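Wednesday, open day at the Papadakis building

Back at my desk with sore feet and half a page of scribbles, so typing this up before I forget it all. Doors opened at 10 and it was packed by lunch. Getachew Negussie was running the grasping demo in room 404, which is the one I'd come for (sorry, Prosby people, I only gave your conveyor a quick look!). He's using the Fovier controller, same as ours, but with the grip force limit way down at 70 on their scale. We've been sitting at 900 for the plastic parts and I never thought to question it.

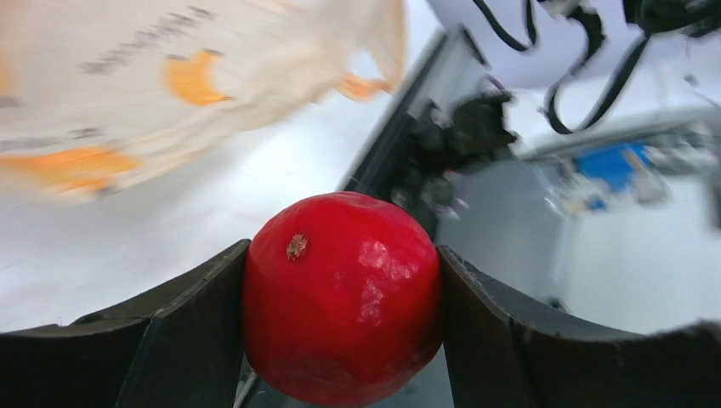
Grip settings are what I want to talk about on our next call. Getachew says he spent most of August just on the closing speed, and he'd do it again. What I like is the finger shape: those dark curved fingers have a scooped edge, so a pomegranate sits down between them and gets held on both flanks. Ours are flat, and I'm pretty sure that's half our trouble with anything round. The rim of the right finger has some scuffs on it too, so I asked how often they swap them. He says not as often as you'd think, but he does look them over every morning.

Other stuff, in no order. The Vurnach folks had a nice printed handout on cable routing, and I grabbed two (one's on the shelf over the bench, please don't walk off with it). Somebody's kid asked whether the arm gets tired, and Getachew gave a really good answer about motor heat that I wish I'd written down. Parking was awful.

To do: print one pair of scooped fingers and try them on the old arm. Drop the force limit first, then the closing speed, and log both. Getachew is emailing me his finger drawings, still waiting on those.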